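3.2 Hanging the collection by household

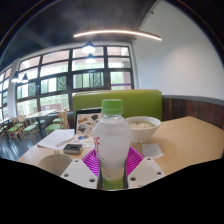
Before we get to what visitors did in the rooms, it helps to say a little more about how the rooms came to be arranged the way they were. The collection at Mosham had been shown for many years in the order in which it was made, with the earliest paintings by the front stairs and the latest ones near the cafe, and most of the people who came regularly knew that order by heart. When the museum decided to rehang its permanent galleries, the curators kept almost all of the same works and changed only the company each one kept. A farmyard scene that had always hung among other farmyard scenes found itself beside a city kitchen and a small bronze of a woman folding sheets. We think of this as hanging by household, a term we borrowed from the wall text in the first room and have grown fond of, although the museum's own papers call it a thematic arrangement.

There are good reasons to be careful with the word theme. In the older writing on museum display, a thematic hang is usually set against a chronological one, as if a gallery had to choose, and much of the argument is about which of the two teaches more art history. Our interest is a bit different. We wanted to know whether people who would not call themselves art lovers stay longer with a picture when its neighbors give them something ordinary to hold on to – a meal, a chore, a row of shoes by a door. A person can know nothing of the painter and still know a great deal about shoes by a door.

The rehang filled 2 floors of the east building and drew on 800 works, some of which had not left storage since the Darko bequest came in. Works from that bequest deserve a word of their own, because they shaped the hang more than anyone had planned. The Darko pictures are mostly small, mostly domestic, and unevenly documented, and under the old order they had been hard to place. Many carry no firm date. Once the date stopped deciding where a picture went, they became the easiest things in the building to use, and in several rooms they serve as a kind of glue between larger and better known canvases. (We return to this in Section 5, where the question of scale comes up again.)

Labels were rewritten at the same time, and this makes our task harder than we would like. The earlier labels ran to 100 words or more and opened with the artist's training. The new ones are short, open with what is shown, and leave training to a printed guide kept in a rack by the door. Any change in how long people looked might therefore owe something to the labels and something to the neighbors, and our design cannot fully pull the two apart. The Skonisus study, which kept its labels fixed while moving its pictures, is the closest thing we have to a check, and we lean on it where we can. It was carried out in a much smaller house museum, though, with a guide present in every room, and people behave differently when someone friendly is standing near the mantelpiece.

For the observations themselves we followed the Truka protocol with two small changes. We noted pauses in front of pairs of works as well as single ones, and we let a visit end when the visitor left the floor, even if they came back later with a coat or a grandchild. Observers sat on the benches with a floor plan and marked where each visitor stopped, turned back, or spoke to someone. They did not follow anyone from room to room, and they wore a badge saying what they were doing. We saw a fair amount of turning back, and it clustered in the kitchen room and on the landing outside it, where a large interior hangs across from four of the Darko panels.

Figure 3. Everyday things.

The landing is taken up first in the section that follows, and the kitchen room after it.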